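**Sampaio robotics club, build thread, July**

1/ Some people asked what we've been up to since the school year ended. We have the two-arm setup running and we're working on the sorting task for the Estora student challenge. Posting notes as we go so next year's team has them in one place.

2/ The task: food items start on the table and each one has to end up on the correct plate. Points for every item placed, points off for drops. Both arms are allowed to move at the same time, but if they touch each other the run is over.

3/ We named the project Hurkeneo. It was the only name that got more than one vote.

4/ So far we have 403 recorded runs with a person guiding the arms. The rules say you can train on as many as you want. Last year's team stopped at 40 and their report says they wished they had kept going.

5/ The first week was mostly lost to a calibration error. The left arm was closing its fingers a little short of where it should. We blamed the code for days. It was an old offset in the config file – one line, wrong sign.

6/ Current layout has two plates, one toward each side, with the fruit and vegetables between them. The chili goes on the pink plate. The eggplant is the hard one. It's long and smooth, and if you grab it near an end it swings.

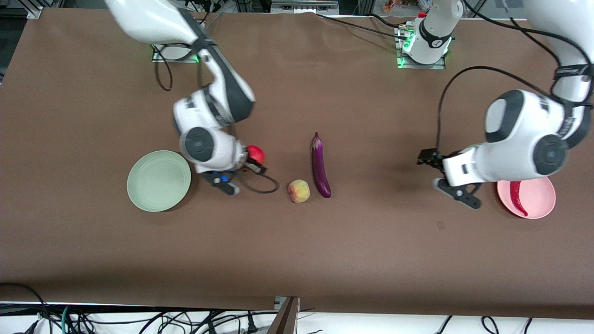 7/ Trerkov replied asking why we don't have one arm do everything, as their team does, and skip the collision problem. Fair question. One arm is simpler and we may still go back to it. But the time limit is 30 seconds per item, and the far side of the table is a slow reach for either arm alone.

8/ What we do now is split the table down the middle. Each arm owns its half, and an arm can only cross over when the other one is parked. The check for "parked" is crude. It reads the joint angles and compares them to a saved pose.

9/ Round things are going fine. The peach gets picked up on most tries if we come straight down on it. Coming in from the side pushes it away, so we took the side approach out of the training set and had to redo those runs.

10/ Cable note for next year: leave enough slack for the wrist to turn all the way, then run it through the full range by hand before you power on. We had one pull tight in the middle of a run and the arm stopped with a fault. No damage, but it took the rest of the afternoon to get going again.

11/ Still to do:
- start positions that change from run to run
- a retry when the gripper closes on nothing
- a better parked check
- a log file a human can read

12/ The target is 1,058 runs before we train the final version. That number comes from the disk space we have left and nothing else. If we delete the old test recordings we can go higher.

13/ Someone asked if the code will be public. Yes, after the challenge. The rules don't allow sharing it before then. The config files will be in there too, with the sign fixed.

14/ Next post when the retry works. The lab is open until 6 p.m. all month if you're a Sampaio student and want to try guiding the arms – no experience needed, just come by and ask for a turn.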